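3.2 Collection of Demonstrations

The second part of our data comes from a sorting task with two arms. The arms are fixed to the same table and each one carries a gripper with two fingers. The operator moves them at a distance, and we record the positions of the joints together with the camera views. Two operators, Tanner Beaulieu and Mio Murakami, made all the demonstrations of this part. Both had practiced for one week on the simpler tasks of Section 3.1, and their practice episodes are not in the training set.

We recorded 2,444 episodes in total. After the review, 2,000 of them were kept for training and 300 were put aside for testing. The rest were rejected, most often for a missing camera stream or for a long pause of the operator. We did not reject an episode only for a failed grasp if the operator corrected it afterwards. In an earlier study in our laboratory, we had removed such episodes, and the learned policy could not recover when an object slipped.

The objects belong to the kind of things that people keep in a kitchen or a storage room. We paid attention to surfaces which are difficult for a depth sensor, such as clear plastic and shiny black film. For this reason the policy uses only color images. Between two episodes the operator changes the start positions of the objects by hand, following a list that was prepared before by Colton Sutherland. The list gives for each episode the container of every object, but it leaves the exact position inside the container to the operator.

Every arm has a small camera near the gripper, and another view is taken from the height of the chest. Figure 4 gives views of both types.
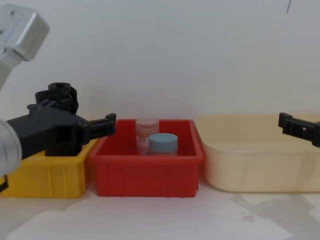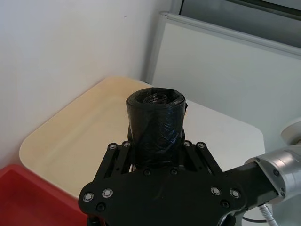
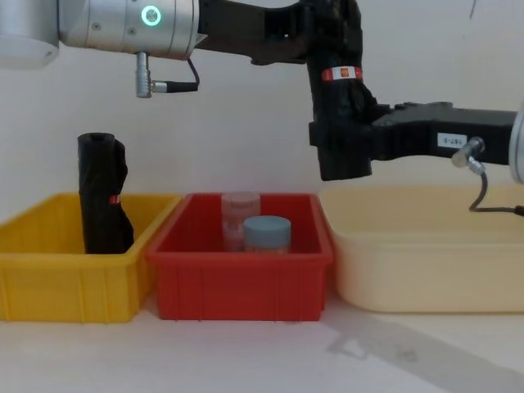 Figure 4. Views from the sorting task. Top and bottom: chest height, with two jars in the red bin. Middle: camera near the gripper, with a roll of black garbage bags held in the jaws.

The streams do not arrive at the same rate, so we align them to the clock of the slowest camera. A frame is dropped when its nearest joint reading is too far in time. We also cut the still part at the beginning of each episode, where the arms wait for the operator. Without this cut, the policies in our first trials often stayed at the start position and did not begin the task.

Each episode has one sentence of instruction in everyday words. The sentences were written by Raymonde Beaulieu after watching the recordings, and Jaxon Ouellet checked 610 of them against the video. Where the two disagreed about the name of an object, we kept both names and chose one at random during training. The effect of this choice is discussed in Section 5.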